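# Going through the recipe cards

11th April
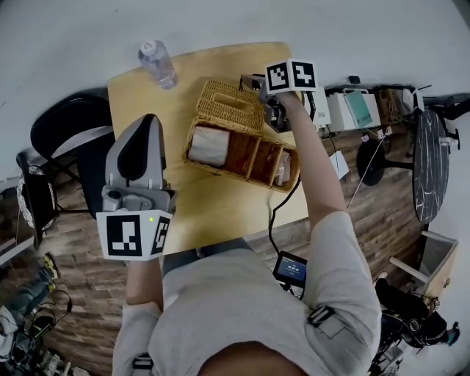 *Light wood table, wicker basket.*

I finished typing up my grandmother's recipe cards last week. There are 207 of them, in two tin boxes, and the job took me from October until now, with a long gap in the middle when I had the flu and then lost interest.

My cousin Rhiannon Bowen had the boxes before me. She kept them in the closet under her stairs in Mindeck and brought them over when she was clearing out to have the floors done. The deal was that I would copy everything out and send the family a file, and then she would get one box back and I would keep the other. We haven't decided who gets which. She wants the desserts.

Most of the cards are the ordinary ruled kind, three inches by five. A few are cut from cereal boxes. Several are backed with old bank deposit slips, glued on, I suppose to stiffen them. The handwriting is my grandmother's up to a point and then it's everyone's. She made people write their own recipes down if she liked what they'd brought to the house, and she had them sign the card. So there is a card for baked beans signed by the man who serviced the furnace.

The filing system took me a while. There are dividers, but they say things like "Church," "Hot weather," "When Gordon is here" and "Not again." Gordon is Gordon McKinnon, her brother-in-law, who couldn't eat onions. There are eleven cards behind his divider and they are all plain food with a lot of celery. I made his chicken and rice in January. It was fine. I would put onions in it.

"Not again" is the one everyone asks me about. It has five cards. She kept the recipes for things that had gone badly, with a note on each. On the salmon loaf she wrote "took hours, tastes of the can." On a lime gelatin with cottage cheese she wrote "no" and underlined it. I don't know why you would keep a card for something you didn't plan to make, but I can see the use of it. If a friend suggests salmon loaf, you can look it up.

## How I did the typing

I started out scanning. I have a cheap flatbed scanner and I thought I would scan both sides, run the text recognition on it and correct the mistakes. That worked on the handful of typed cards and on almost none of the rest. My grandmother's lowercase "n," "u" and "r" are all the same shape. The software gave me "1 cup flom" and "bake rntil brown." Correcting it was slower than typing, so I gave up on the text and kept the scans as pictures.

After that I did ten cards a night, when I did any. I typed exactly what was on the card, including the spelling, and put my own notes in square brackets underneath. That was Nathalie Chisholm's advice. She does this kind of thing for a county archive and she was firm about it. My first twenty or so I had tidied up as I went, changing "oleo" to "margarine" and putting the ingredients in order, and I went back and undid all of that. It was a dull weekend. She was right, though. On the gingerbread card the molasses is listed last, in different ink, and once I'd moved it up the list you couldn't tell that she had added it later.

The file is one long document with a heading for each card and the divider name in brackets. I looked at a couple of recipe programs and they all wanted me to fill in a serving size and a cooking time. Most of the cards don't have either. Many don't have an oven temperature. "Moderate oven" I have taken to mean 350, and "quick oven" 400 or a bit more, going by the few places where she gives both.

## Measurements

A list of the ones that slowed me down, in case you are doing something like this with your own family's cards:

- "1 can milk" – evaporated, and the large can was larger than the one sold now. I use the 12-ounce can and a splash of regular milk.
- "1 pkg yeast" – same as today's envelope, as far as I can tell. The rolls rise.
- "Butter size of an egg" – two ounces, or half a stick. This one is in plenty of old cookbooks.
- "The blue cup" – no idea. It is on nine cards. Rhiannon thinks it held a bit less than a measuring cup and I have been filling mine to just under the line.
- "10¢ cheese" – I've stopped trying. I put in what looked like enough.
- "Flour to handle" – you add flour until the dough stops sticking to your hands. It works, but you need to have seen the dough before, and I hadn't.

The blue cup is the one that bothers me. It was thrown out or broken before any of us paid attention. My mother remembers it with a handle and my uncle remembers it without one.

## What I've cooked so far

I didn't set out to cook my way through the box and I'm not going to. There are fourteen kinds of bar cookie and I'm one person. But it's hard to type out a recipe at nine at night without wanting something to eat, so I ended up making a fair number of them.

The best is the oatmeal bread. It's signed by Hjørdis Söderlund, who lived across the road on Flarside Street and who I met maybe twice as a child. You pour boiling water over oats and shortening and molasses and leave it until it's cool enough for the yeast, then add the flour. Two loaves. The card says to "leave it alone till the news is over," and I took that as half an hour, which was too short. It wants more like an hour and a half in my kitchen. I have made it every week since February, with butter in place of the shortening.

The corn relish is good and makes far too much. I cut it in half and still have jars of it. The vinegar pie is better than it sounds. It's a custard, more or less, with a sour edge, and I would make it again if I had people over who weren't told the name first.

The worst, apart from the ones she already knew about, was a casserole with canned green beans, tuna and crushed saltines. It's filed under "Hot weather" though it bakes for an hour. I ate it over three days. I've put my own note on it in the file.

I also tried the divinity candy, on a rainy day, even though the card says in capitals not to make it on a rainy day. It didn't set. I ate it with a spoon.

## The last card

The newest card with a date on it is from 2000. It's a pumpkin loaf, in my handwriting, with my name printed at the bottom. I'd forgotten it completely. I was in school and had made the thing from the back of a can, and I must have taken it to her house, and she must have sat me down with a pen. I spelled cinnamon wrong. She had corrected it above the line in pencil and written "very moist" in the corner.

It was in with the church recipes.

There are cards after that one in the box, but without dates, and her writing gets larger and then shaky. A few only have a title. One says "Doris's rolls" and nothing more, and no one in the family knows a Doris. I typed those in too, as headings with nothing under them.

## If you want the file

I've sent it to everyone on the family list. If you're a relative and didn't get it, check your spam folder, then write to me. It's a big attachment with the scans in it, and there's a smaller version with only the text. Amrit Lapointe has offered to lay it out properly so it can be printed and spiral bound, and I've told him there's no hurry. I would like to have the blanks looked at first. If any of you have your own copy of the date squares or the mustard pickles, could you compare it with mine? The date squares card has had something spilled across the amounts, and I'm guessing at the sugar.

The boxes themselves need a bit of work. One has a hinge gone. I wiped out the insides with a dry cloth and put the cards back in the order I found them, dividers and all, with the bank slips still on. Nathalie says the glue will give up sooner or later and to leave it be until it does.

Rhiannon is coming by at the end of the month to pick up hers. I've said she can have the desserts if I can keep the bread.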